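Home Workshop Notes: Placards and Banners

Making Rally Signs at the Kitchen Counter

By Dilwyn Humphreys
Updated Jun 23, 2020

These notes cover hand-painted placards, one cloth banner, and the repair of both. They assume an ordinary kitchen, a few hand tools and one evening for paint to dry. The first version was written in January for the people making signs against the Clemance library closure. I have corrected the section on paste and added the one on rain.

Check the rules first

Many cities limit the size and material of sign handles at permitted events. Some ban metal and plastic pipe outright, and some ban wooden sticks over a certain thickness. Read the permit conditions or call the city clerk before cutting anything. If handles are banned altogether, skip to "Signs without handles."

Board

Corrugated cardboard from appliance boxes works well and costs nothing. Choose panels with no crease through the middle. Foam board is lighter and gives a cleaner edge, but it snaps in wind and cannot be repaired well. Corrugated plastic survives rain and is slippery under water-based paint; scuff it with fine sandpaper and wipe it down with rubbing alcohol.

Run the flutes vertically if the sign has a handle. With the flutes running across, the top half folds back in the first gust.

For a standard placard I cut 22 by 28 inches. Larger boards block the view of people behind and are tiring to hold after the first hour. Cut with a sharp utility knife against a metal ruler, in several light passes, on a scrap board. Never cut directly on the counter, whatever it is made of. Stone dulls the blade and laminate takes the scratch.

Covering the work surface

Lay down an old shower curtain or a plastic drop cloth and tape it under the front edge of the counter. Newspaper alone lets thinned paint through. Brown paper on top of the plastic gives a surface that absorbs drips and can be changed between boards.

Marble and other calcium-based stone need more care than granite. Vinegar, lemon juice and many bathroom cleaners will etch the polish. If acrylic or latex paint gets on marble, wipe it with a damp cloth at once. Once dry, lift it with a plastic scraper held nearly flat, then wash with dish soap and warm water. Test any solvent in a hidden corner.
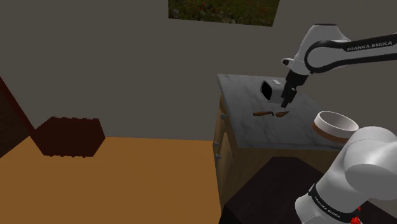
Paint

Leftover interior latex is adequate. Flat or matte is easier to read than gloss, which throws back the sun and disappears in news photographs. Sample pots from the hardware store are the cheapest way to get one strong color. Red and black on white, or black on yellow, carry the farthest. Red on black is nearly unreadable on an overcast day.

Do not work out of the can. Decant a small amount into a short, wide container with straight sides, fill it no more than a third, and close the can. A ramekin is a good shape for this, being hard to tip over. Line it with foil if it is going back to food use, and discard the foil with the paint skin in it. A container used for solvent-based paint or spray residue does not go back to food use, lined or unlined.

One brush per color. A 1-inch flat brush will do all the lettering on a placard. Keep a second, narrower one for corners.

Layout

Write the wording on scrap paper first and count the letters, including spaces. Seven words is a practical upper limit. Four is better. If the sign gives a bill number or an address, give that a line of its own.

Letter height decides how far the sign can be read. Allow one inch of height for every ten feet of distance for comfortable reading. A sign meant to be read from across a four-lane street needs letters of at least six inches, with strokes about a fifth as wide as the letter is tall.

Rule the lines lightly in pencil. Mark the center of each line and work outward from it -- the usual failure is a last word squeezed against the edge. M and W need half again the width of the other capitals, and I needs about a third. Check the spelling of every name against a printed source before painting. I have seen a councilman's name wrong on every placard in a group, in the same way, because each was copied from the one before.

Paint the outlines first, then fill. Let the first coat dry for an hour before judging whether it needs a second.

Handles

Where wood is allowed, use a plain lath or a paint stirrer doubled and glued. Sand the lower half and round the end. Sandwich the handle between two boards, run a line of wood glue down each face, and staple through both boards at the top and bottom. Fold the staple ends flat and cover them with tape. The handle should run to within two inches of the top edge.

Cardboard mailing tubes are accepted in most places that ban sticks. Slit the top of the tube on both sides, slide the board in, and secure it with duct tape in an X on the back.

Signs without handles

Cut two hand slots near the bottom corners and reinforce them with cloth tape, or punch four holes and run a loop of soft cord so that the board hangs from the neck. Use a cord that will break or come untied under a hard pull. A bow knot at one side is enough.

Banner

Use a flat bedsheet, cotton or mostly cotton, washed without fabric softener. Iron it. Fold the top edge over a length of cord and stitch or tape it down so the load runs along the cord and not the cloth. Knot a loop at each end.

Latex paint on a sheet should be thinned slightly, one part water to four parts paint. Put plastic underneath and lift the cloth every half hour while it dries, or it will bond to the sheet below. Cut six or eight half-moon flaps in the cloth between the lines of lettering if the banner will be carried on an exposed street. Opinions differ on these. Teófilo Londoño, who sewed the Clemance banner, considers them useless and prefers an extra carrier in the middle. We used both.

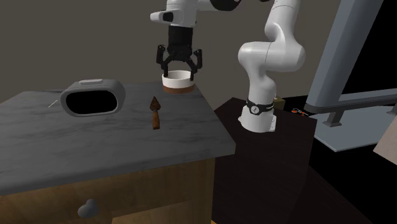
Paste for printed posters

For posters going on your own boards, wheat paste is cheaper than spray adhesive and does not fill the kitchen with fumes. The corrected method is as follows.

Whisk 100 grams of white flour into enough cold water to make a smooth, pourable batter. Bring a further two cups of water to a boil and add the batter slowly, stirring. Simmer until it thickens and turns slightly translucent. Remove from the heat, stir in a tablespoon of sugar, and let it cool. The earlier version of this page gave the flour in cups and left out the cold-water step, which produces lumps.

Brush paste on the board, lay the poster down from the center, and brush a thin coat over the top. Wrinkles mostly pull flat as it dries. The paste keeps in the refrigerator for three or four days in a labeled jar. Label it clearly. It looks like gravy.

Posting on utility poles, mailboxes or other people's walls is prohibited in most towns and is outside the scope of this page.

Rain

Latex paint is water-resistant after a full day, not after an hour. The board fails before the paint does. Seal all four cut edges of cardboard with packing tape, wrapping it evenly onto both faces. For a whole sign, slide it into a clear recycling bag, mouth downward, and tape the slack behind. Water-based markers will run regardless. Do a test strip and hold it under the faucet.

Cleaning up

Scrape brushes on cardboard, then rinse them in a bucket and not under the tap. Let the solids settle overnight, pour off the water, and throw out the sludge once dry. Leftover latex can be dried with cat litter and put in the trash in most counties. Oil-based paint goes to the hazardous waste site.

Storage and reuse

Store boards flat, face to face, with wax paper between them. Painted faces stick together in a warm garage even when they feel dry. General slogans can be reused for years. Dated ones can be painted over with a coat of primer, twice at most before the board gets heavy and begins to curl.

Pull the staples before recycling. Cardboard with a light coat of latex is accepted by some haulers and refused by others; ours, on the Pekley side of the county, takes it if the tape is off.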